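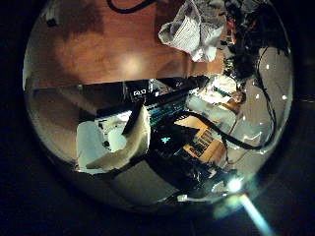
Zerknülltes Weiß auf der Tischplatte, dazu jede Menge schwarze Kabel

Drucken | Per E-Mail versenden

Thema: Können Maschinen inzwischen einen Tisch aufräumen?

wistitska_77 schrieb:
Moin zusammen, ich hab mich gestern mit meinem Bruder gestritten. Er meint, in 4 Jahren räumt ihm so ein Greifarm die Werkbank auf, und er rührt keinen Finger mehr. Ich arbeite selber in der Montage und glaub das nicht. Schaut euch das Bild oben an — das Weiße auf dem Holz, ist das Papier oder ein Lappen? Ich kann es nicht sagen, und ich hab Augen im Kopf! Wie soll da eine Maschine entscheiden, ob das in den Müll oder in die Wäsche kommt?

Kilis schrieb:
Muss sie doch gar nicht. Ab in eine Kiste, und du sortierst abends. Bei uns in der Halle läuft das mit Schrauben und Kleinteilen seit November so, 200 Teile pro Schicht, und ich greif vielleicht bei 10 davon ein. Das ist doch was!

Bangash schrieb:
@Kilis Schrauben sind aber auch dankbar, die liegen still und sehen immer gleich aus. Kabel sind die Hölle. Rechts auf dem Bild liegen die alle übereinander, da weiß ich selber nicht, welches Ende wohin gehört. Zieh mal am falschen, dann hast du den Bildschirm auf dem Boden (ist mir beim Staubwischen passiert, ganz ohne Roboter).

wistitska_77 schrieb:
Genau das mein ich. Und dann der Karton, der da schräg steht, und ein Kabel geht quer drüber. Erst Kabel weg oder erst Karton? Mein Azubi würde fragen.

Haris Bukhari schrieb:
Ich seh das entspannter. Unser Colidgate faltet zu Hause Geschirrtücher, langsam und ziemlich schief, aber er faltet. Vor zwei Jahren hätte ich gelacht. Einen Kabelhaufen würde ich ihm trotzdem nicht geben, da bin ich bei Bangash.

Kilis schrieb:
Schief gefaltet ist für mich nicht gefaltet, sorry :)

Haris Bukhari schrieb:
Dann hast du meine noch nicht gesehen. Frage an wistitska: Was kriegt dein Bruder, wenn er recht behält?

wistitska_77 schrieb:
Einen Kasten Bier. Und meine Werkbank zum Üben.

Drucken | Per E-Mail versenden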